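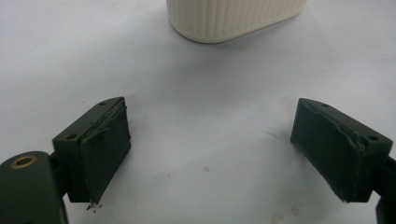

1,259 words

Home Tickets Knowledge base My orders Log out

Ticket 182 – Pump bottles weeping after refill, sticky rings on everything
Product: Clamach refill pouches, Drivau replacement pump heads
Location: shared washroom and kitchenette, Urkthorpe
Status: Open, then closed, then open again

Hi there, me again! I did the short form on your site first but it only gave me a tiny box and this is not a tiny box kind of problem, so I'm keeping it as a running log and I'll paste in bits as I go.

We look after the soap, sanitiser and hand lotion for a shared floor. For ages it was all fine. Then we switched to the Clamach pouches in April and swapped a couple of the old pump heads for Drivau ones while we were at it (yes, I know, two changes at once, I've already told myself off). Ever since then we've had sticky rings under the bottles. Not puddles, just a tacky outline that grabs the bottom of the bottle, so when you pick it up the bench makes that horrible little kissing noise.

The first one I noticed was the cream ribbed container. It's got an oblong base, rounded at the ends, and it left a neat oval of goo on the shelf behind the sink. I wiped it with warm water, dried it with a tea towel and put it back. By morning tea there was another oval.

What I tried before writing in:

– Wiped the base and the shelf, twice, hot water the second time.
– Tightened everything. Then loosened everything and tightened it again, in case I'd cross-threaded something.
– Filled one only three-quarters full.
– Changed the order they sit in along the shelf, which made no sense but I was annoyed.

None of that made a difference I could trust, mostly because our shelf is a speckled beige colour and you can't see a thing on it until your sleeve sticks. So on Tuesday I started over on a white surface, where I could see marks properly, and did them one by one. Ribbed one first, as it was the worst offender. Clean base, thoroughly dry, stood upright, left alone for a bit, then lifted and checked underneath.

Something I hadn't noticed until then is that there's a smooth band around the bottom where the ribs stop. The ribs themselves are a beautiful collecting system for anything that runs down the side. You wipe across them with a cloth and you feel very thorough, and all you've done is polish the high bits. I went down the grooves with an old toothbrush and got an embarrassing amount of dried lotion out. Some of it had gone the colour of weak tea.

So my first question for you was: is the container leaking, or is old muck just softening and sliding down each time it gets a bit of steam from the kettle? The kettle is right next to it. I've since moved the kettle.
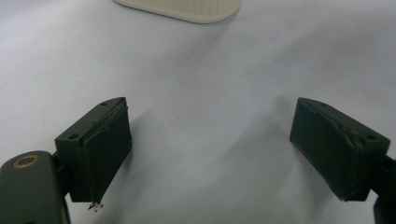 Gunawan wrote back the next morning asking whether I'd rinsed the containers out between the old soap and the Clamach refill, or topped them up while there was still a bit left in the bottom. They said mixing two different soaps can leave stringy bits that hold a pump valve open, and that the head then keeps letting a little out long after anyone's touched it. They also wanted me to check whether the leak came from the nozzle or from the collar, "as they are two separate faults and we'd be sending you two different parts."

Well. Guilty. I topped up. I've always topped up! It seems a waste to tip out the last bit, and I honestly thought that was the whole point of a refill pouch. I replied saying so, and asked if I needed to bin the lot, and they said no, just empty, rinse till the water runs clear, dry upside down overnight, refill from one pouch only.

So that's what I did, and I'll put down how it went because the rinsing took far longer than I'd planned for. Warm water in, swirl, tip out, foam everywhere. Warm water in, swirl, tip out, still foam. Don't shake it. I shook it, and I had foam up to the elbows and down the front of the cupboard. The trick, if you want one, is to let the water run in slowly down the side and let it overflow so the bubbles leave on their own. For the pump heads I sat each one in a mug of warm water and pumped. The stiffest took 53 goes before it stopped spitting little bits. My thumb was not happy.

The drying part I can't fault. Upside down on a rack, off the bench so the air could get under.

Next morning I put things back in use and did the nozzle or collar check. For anyone who finds this ticket by searching (hello!), it's dead easy. Dry the whole head, wrap a strip of dry toilet paper around the collar, hang another little bit under the spout, then walk away and have your lunch. Whichever one gets damp is your leak. I used the cheap thin toilet paper, which I'd recommend over the nice quilted stuff, as it shows a wet patch straight away.

Results, going by what I wrote on the back of an envelope:

Big cream-white bottle – collar dry, nozzle dry. No complaints. It's an old bottle and the label's faded but it has the original white pump, and it has never given me any grief.

Green soap – collar dry, damp at the nozzle. Only a spot. I think this one was just the topping-up problem, and it's got better since the rinse.

White bottle with the bright blue pump – damp at the collar. Properly damp, the paper came away in my fingers.

Ribbed one – dry at lunch, dry at home time, dry the next day. So that was old muck after all, plus the kettle. Sorry, ribbed one.

Gunawan's next suggestion was to stand the damp one in something with an edge and leave it while they sorted out a part, so that at least it wasn't marking the bench. I had a shallow grey metal tray, and that did the job.
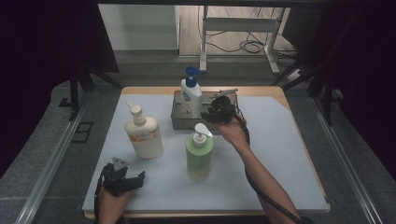
I left it like that for 4 days and used the blue pump as normal, wiping round the collar each evening and checking for fresh stickiness the next morning. It was always on the same side, the side away from the nozzle. That got me wondering about the seal inside the cap, so I unscrewed it and had a look with my phone torch. There's meant to be a flat little washer sitting in there. Mine was folded over on itself like a taco. I must have trapped it when I put the head on.

I flattened it out between two spoons (don't laugh), left it under a heavy cookbook overnight and put it back with the bottle held upright, turning the collar backwards until I felt the thread drop and only then forwards. No leak that day. A bit of dampness the day after. So the washer's had it, I reckon – it's got a crease in it now and it'll always have a crease in it.

Can you please send a washer on its own? The website only lets me order the complete head, and the rest of the head is fine. If it has to be a complete head then so be it, but I'd like the same neck size as the one I've got, and the listing gives it two different ways, once under the photo and once in the table at the bottom. They don't agree. Somebody might want to fix that.

Update, later the same week: washer arrived in an ordinary envelope, two of them in fact, thank you! Fitted one, taped the spare to the inside of the cupboard door with a note so it doesn't get thrown out. Toilet paper test done again over lunch, dry at the collar, dry at the nozzle.

Still outstanding from my end:

– The neck size on the listing.
– Whether the Clamach lotion is meant to be thicker than the soap. It comes up very slowly compared with the old one, and people are pumping like mad and then getting a double serve.
– If the pouches could say "empty the bottle first" somewhere near the spout, that'd be a help. Mine says it on the back, under the fold, in grey.

Please leave this one open until I hear about the lotion. I've put a saucer under it for now.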